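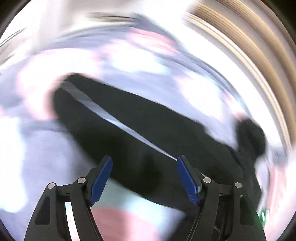
Do clothing subscriptions save you anything?

Filed under: Money, Closet, Grumbling

I signed up for the Tonville box in April, mostly to prove my sister-in-law wrong. Tonville says its members save on basics over a year. Save compared to what? I looked, and the small print compares its prices to "typical retail," with no store named.

My first box had a black tee, socks and a belt I didn't ask for. The tee cost 18 dollars. The shop on Dombridge Avenue had one I liked better for less, and I could try it on.

Then there are the reviews. The site shows 1,389 of them, and I read 53 before I gave up. Most were written the same week the box arrived. I don't care how a shirt feels on day one – tell me about it after 18 washes. 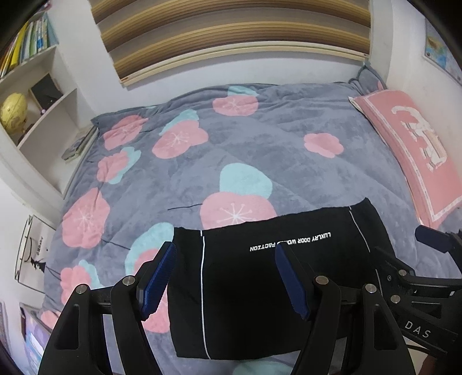

Can you skip a month without paying?

You can, but only if you do it before the box is packed, and the skip button is three menus deep under "Preferences." I missed it once and paid for socks.

I've canceled for now. They offered me half off the next box, which makes me wonder what the full price was for. My sister-in-law still gets hers and says the pants are good. Maybe so. I'll look at them again in a year.

Recent posts
Dovhaniuk detergent sheets, two months in
The Skurnodano outlet is not an outlet
Why I stopped buying "wrinkle-free"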